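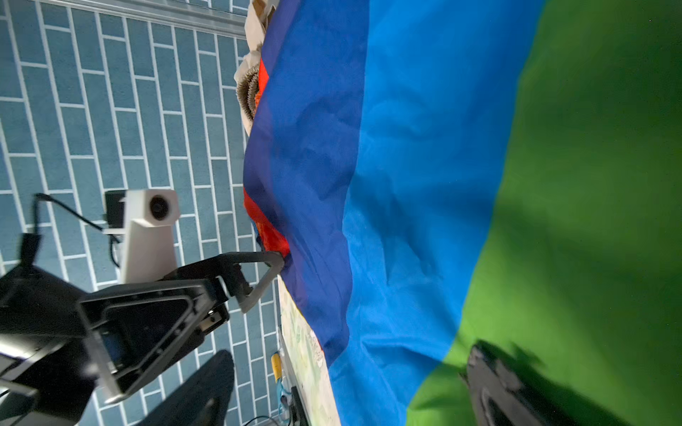 Blue, lighter blue and green stripes, with a bit of red-orange cloth poking out underneath.

Fabric and Laundry Folding: Your Questions
Last updated 9 May 2025

I get a lot of messages through the Feronwood page about washing, folding and generally keeping on top of cloth (tea towels, tablecloths, big stripy lengths of goodness knows what), and I found I was typing the same replies over and over. So I've put them all in one place. I'm no expert, I just own far too much fabric and a fairly small flat, and I've made most of the mistakes already!

Where do you do your folding?

Wherever there's a flat bit of surface, really. I used to insist on the bed, but I'm tall and it did my back in. A worktop or table at about hip height is far kinder. Give it a wipe first and let it dry properly, as I once put a clean white cloth down on a smear of beetroot and I'm still cross about it.

How do you fold something really big on your own?

Slowly, and in halves. Lay it out as far as it will go and let the rest hang or bunch up, then bring one short end to the other. Smooth from the fold outwards with the flat of your hand. Then do it again. People try to hold a big piece up by the corners with their arms stretched wide, and unless you've got arms like a gibbon it'll always come out wonky. If it's striped you're in luck, because you can use the edge of a stripe as your line and keep checking against it as you go.

Should stripes run along the fold or across it?

I like the fold running the same way as the stripes when they're wide ones, so that one colour ends up on the outside. It makes the pile on the shelf look smart and I can find the green one without pulling everything out. With narrow stripes I don't bother.

Do you wash bright colours together?

Blues and greens go in together at my place and always have. Reds and oranges get their own wash for the first few goes, and anything white stays well away from the lot. Once a red cloth has been through several washes I do a little test: wet a corner, press it into a bit of white kitchen paper and see what comes off. If the paper's clean, in it goes with the rest. I wash most cottons at 40 and haven't had any trouble, but please read the label before you listen to me.

Somebody gave me a cloth with a gathered edge. How on earth do I fold that?

Ah, frilly edges! You can't get them flat, so don't try. Fold the plain part in from both sides, leave the gathered edge free along the outside and put the whole thing at the top of the pile, never the bottom. If it's elasticated, tuck one pair of corners inside the other, like you would with a fitted sheet, and then fold the gathers into the middle where they can do what they like. Mine gets rolled about half the time and I've stopped feeling guilty.

Do I have to iron everything?

Goodness, no. I iron things that go on the table when people are coming and that's it. Soft creases drop out of most cottons if you shake the cloth hard when it comes out of the machine and hang it straight. For the stubborn ones I use a water spray and my hands. If you do iron, bring the cloth in while it's still a bit damp and you'll be done in half the time.

How long do you leave things on the airer?

It depends so much on the weather. In February I'd give a heavy cotton the best part of two days indoors, with a window open a crack and the whole thing turned over halfway through. Cloth that feels cold to the back of your hand usually has some damp left in it. Never fold it like that! I lost a lovely tablecloth to mildew by being impatient, and the smell got into the two underneath.

What size do you fold things to?

I fold to fit the shelf, so measure yours first. Mine is 29 cm deep, and I cut a piece of stiff card a touch smaller and use it as a guide. You lay the card in the middle, fold the sides over it, slide it out, fold once more and there you are. It felt fussy to begin with but the piles don't topple any more, and I've used the same bit of card for nearly 18 months.

Where did you get your storage baskets?

They're from Larkent, the plain ones with the low sides. I've got the tall sort from Sturnau as well and I don't get on with them for fabric, because whatever goes to the bottom stays there until Christmas. Nice for wrapping paper, though.

I've got a heap of mixed bits and can't face it. Where do I start?

Pull the biggest piece out first. The heap shrinks straight away and you'll feel much better about the whole business. Spread it out, fold it, put it to one side, then take the next biggest. Leave the small cloths for last and do those sitting down with a cup of tea. Don't sort by colour until everything's folded, or you'll end up with five heaps where you had one (ask me how I know).

What about cables and other clutter on the worktop?

Shift them to one end before you spread anything out. A big cloth catches on everything, and it's very easy to drag a plug or a mug along with the corner and not notice. I give myself a clear stretch, 90 cm or so if I can get it, and just work in that.

Can I use old fabric for cleaning cloths?

Please do. Cottons are best, the older the better. I cut mine into squares with pinking shears so they don't fray as fast, and a worn-out tablecloth keeps me going for ages. They're grand for tiles, too: a damp square, then a dry one, and the white grout comes up much nicer than it does with a sponge. Shiny synthetic stuff just pushes the water about.

Do you sell or swap fabric?

I don't sell, but I do swap now and then at the Onyshchenko Hall table. Bring it washed and folded if you can, and pin a scrap of paper to it saying what it's made of, even if it's a guess.

My question isn't on the list!

Send it through the contact form and I'll have a go. I'm a bit slow in the summer, and I can't help with curtains, sorry, I've got blinds.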